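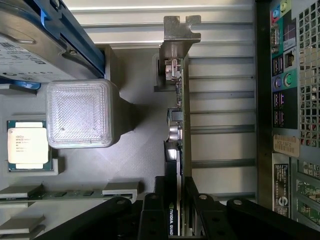 4. Memory, processor and cards

The seller's sheet will tell you the tower has been "fully tested." Treat that as a hope. Open it up and go through this section before you believe anything printed on the box, including the Haliter sticker if yours came through them.

CAUTION: Shut down, pull the power cord, then hold the power button in for 12 seconds. Wrist straps are sold as essential. Wear one if you have it; touching bare chassis metal before each step is the least you should do.

4.1 Lay the tower on its side with the open side up. Use a table that doesn't rock.

4.2 Write down what is fitted now: drive, cards, memory, and which slots are in use. Don't copy this from the order form. Form 81 in the Clulbridge pack has room for it, though the boxes are too small.

4.3 Press the white latches outward at both ends of a memory slot and lift the module straight up. If it won't come, a latch is still closed. Put each module in a bag of its own.

4.4 Leave the graphics card where it is unless you have a reason to move it. Plenty of guides tell you to reseat every card "for good measure." We have seen more slots damaged that way than faults fixed.

4.5 With the cooler off, release the lever or levers at the socket and open the retention frame. Lift the processor by its edges. 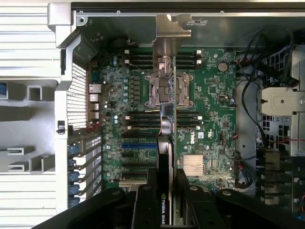
4.6 Check the socket under a good light, from two directions. You are looking for bent contacts, lint and old thermal paste. Do not blow into it, and do not try the toothpick trick from the Tukero forum. If anything looks crooked, stop and go to page 156.

4.7 Match the mark on the corner of the replacement processor to the mark on the socket. Set it down flat with no pressure. Close the frame, then the lever. Some resistance at the lever is normal. Resistance while you are setting the processor down is not.

4.8 Refit one memory module only, in the slot given in the chart for your board. Push down evenly until both latches close. A click proves very little, so look at both ends.
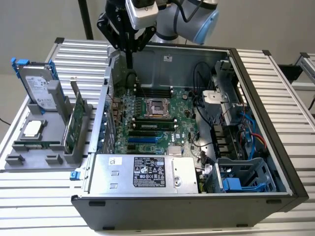 Fig. 4-3. Socket open and a single module seated, latched at both ends.

NOTE: The Martens kit comes with a tube of paste and a claim of 1,000 hours before it needs attention. We can't say where that number comes from. Clean off the old paste and use a small dab of the new.

4.9 Refit the cooler before applying power, even for a quick look at the start-up screen.

4.10 If the tower starts with one module, shut down, unplug it and add the others in pairs, restarting after each pair. If it doesn't start, try a different module before you blame the board.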